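Filed under: Shop Diary, Hand Tools & Grippers, Rules We Live With

June, late, kitchen table, feet up

So the rule sheet is finally a rule sheet and not a pile of sticky notes! Jayanthi Kurup read the whole thing out loud at lunch (she does the voices) and only stopped me on 2 items. One was my line about who calls a stop. I had "the lead operator," she wanted "anyone standing there," and she's right, so I changed it before my sandwich was gone.

The other one we argued over for ages. I wanted the full joint check every 100 cycles and she wanted it every 66, the way they do it over at Rissanen. Sixty-six is such an annoying number to keep track of — I said so, several times — but we went with hers. Then there was the naming mess. Half the old notes say Ulora for the station and the other half say Kavbridge, and if you're new you'd think we had twice the equipment. It's Kavbridge from now on. I found three more Uloras after I'd printed it, of course. 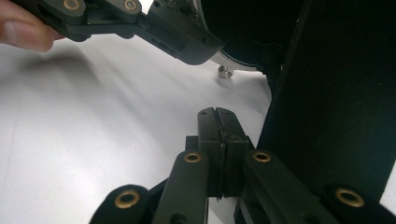 My favorite section is still the one on hands, and I rewrote it again tonight. The old version said "keep fingers clear of the gripper," and that's no help at all when holding the thing is the job. Look where fingers end up, right beside the linkage, with those brass-colored rings at the pivots. So now it says to keep your fingertips off the joints and the arms between them, and if you've got two grippers over the same surface, close the jaws on the one you're not using. I like that much better. Still need to ask whether Truvis wants it worded their way for the wall copy, and I have to fix the page numbers. Bed first.

Contact | © Shop Diary, all entries | Back to top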